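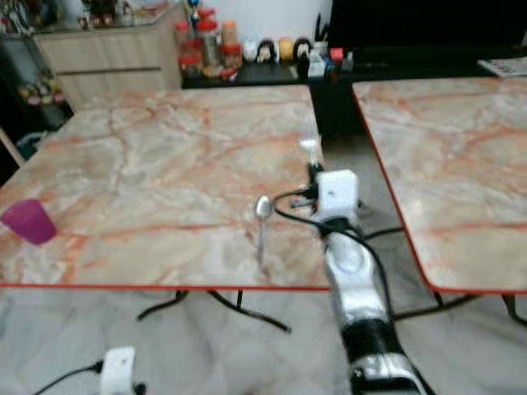

Marble-pattern tops with the red edging.

Is a café clearance auction ever as cheap as it looks?

Posted by Arnar Ladefoged in Small Business > Premises and Fittings

I'm taking on a small café unit in Cinlow in the spring and trying not to spend the lot before I've sold a single cup of tea. Everyone keeps telling me to buy at auction from places that have closed down. There's one coming up on Wernero, the contents of a place called Dimitriou, and the lot I'm interested in is 17 tables with a patterned top and red edging, plus whatever chairs go with them. The listing says "replacement value £4,000". Bidding is nowhere near that.

I'm suspicious of it. The replacement value has no explanation that I can find, there's a buyer's premium on top of the bid, VAT on some lots and not on others, and a line in the conditions about "site clearance obligations" which I've read several times and still don't understand. Condition is given as "used, good for age". What age?

There is also a collection window of one morning. If I miss it they can apparently keep the goods and the money. A friend of my brother's bought a whole kitchen this way and says he saved a fortune, but when I asked what he paid for moving it he changed the subject.

So is this worth doing, or does it only look cheap until you add everything up? I can't get to the viewing, which is in the middle of my working hours. I have the use of a van but it's not a large one. I'd be wanting chairs and a counter too, but one thing at a time.

Posted by ovenglove_pete

Yes go for it, auctions are brilliant. Got loads of stuff that way. Just set a max bid and stick to it. Good luck with the café!!

Posted by HartleyFixtures

I don't share Pete's enthusiasm, and I've bought at more of these than I'd like to admit.

Start with the replacement value and then forget it. Whoever wrote the listing has every reason to pick the dearest new table they could find in a catalogue. It isn't what the last owner paid and it certainly isn't what you could sell them for next week. Café tables second-hand are worth very little because there are always more cafés closing than people give credit for. The fair comparison is with what you'd pay for similar used ones from a dealer, delivered, where you can take one back if the leg falls off.

My last go was a lot of tables and a cold display unit. I remember the total because I was so annoyed by it: £1,593. The winning bid was the part I'd budgeted for. The rest was premium, VAT on the bid, VAT on the premium, a card fee, and £134 to a man with a tail-lift when it became clear the display unit wasn't going in my van. The display unit then needed re-gassing. I'd have done better at the dealer on the ring road, who I had dismissed as expensive.

Work backwards. Decide what the tables are worth to you standing in your own café, take off transport, take off the premium with VAT added, take off something for repairs, and what's left is your bid. It will seem insultingly low. Bid it anyway and be ready to lose.

On the bit you don't understand: "site clearance obligations" normally means that if you buy a lot you take all of it. You can't pick out the ten best tables and leave the rest by the door. In some conditions it also means making good, so if something is screwed to the floor or plumbed in, you have to remove it safely and leave the place tidy. For loose tables that's nothing much. Ask whether they are loose. Plenty of café tables are bolted down on a pedestal and the listing won't mention it. Email the auctioneer and get the answer in writing. If they don't reply, that tells you how they'll be when you've got a complaint.

"Good for age" means nothing at all.

As for the viewing, I wouldn't bid on anything I hadn't seen, or that somebody I trusted hadn't seen. Listing photos are taken quickly and from wherever the person happened to be standing. They won't show you underneath, and underneath is where tables go wrong. If you can send someone, get them to do this:

- tip one over and look at where the base meets the top
- rock several of them, from different parts of the room
- run a thumbnail along the edging to see if it lifts
- check that the tops are all one size (mixed sizes get lumped together)
- smell the chairs, if they're upholstered

I'm serious about the last one. Fryer oil gets into foam and stays there.

I'd be careful with patterned tops as well, from a purely practical angle. If one gets damaged in a year you won't find a match, so you end up with an odd one or you cover the lot. Plain tops are dull but you can always get another. People get talked into wraps and coatings to deal with this. I tried the Troltomano stick-on covering on four tables after reading a very glowing write-up, and it bubbled wherever anyone put a teapot down. The write-up had a discount code at the bottom, which I should have noticed sooner.

Posted by mrs_tealeaf

Agree with most of the above, but I think Hartley is a bit hard on auctions. I fitted out a tea room from two of them and the tables are still going. What made it work was that I lived ten minutes away and my husband could go twice. If I'd had to hire someone I doubt I'd have saved anything.

A few things nobody had mentioned to me:

Measure your door. Ours was narrower than it looked and the bases had to come off every table on the pavement. In October, in the rain.

Check the end time, too. Online auctions often extend if someone bids in the last few minutes, so the "ends at" time is only when it starts to end. I sat up far too late over some cake stands and paid more for them than they cost in the shop. I don't believe there was another keen bidder on those cake stands either, but I can't prove it and it was my own finger on the button.

Also, ring round before you bid. Sometimes a café that's changing its look will let you have tables for the price of taking them away. You get to see them, sit at them and ask why they're going. I had my two best ones like that.

For what it's worth, I'd ask the auctioneer whether the collection slot can be moved. Mine said no on the website and yes on the phone.

Posted by Arnar Ladefoged

Thanks all. I emailed Wernero to ask whether the tables are loose and the reply was a link to the conditions I'd already read, so I'm treating that as my answer. I did the sum backwards the way Hartley says and my top bid came out under where the bidding is already. Going to leave it and ring round, starting with the dealer. Still tempted by the chairs.

Last updated: Feb 1, 2026

Related in Premises and Fittings
Buyer's premium: is VAT charged on the fee as well as the bid?
Second-hand dishwasher, seller says "worked when removed"
Do I need to tell the landlord before I fix a counter to the floor?
Wobbly pedestal tables on an old tiled floor
Coffee machine lease or buy outright?
How much seating is too much for a narrow unit?

Contact us | House rules | Copyright of posts remains with their authors | Back to top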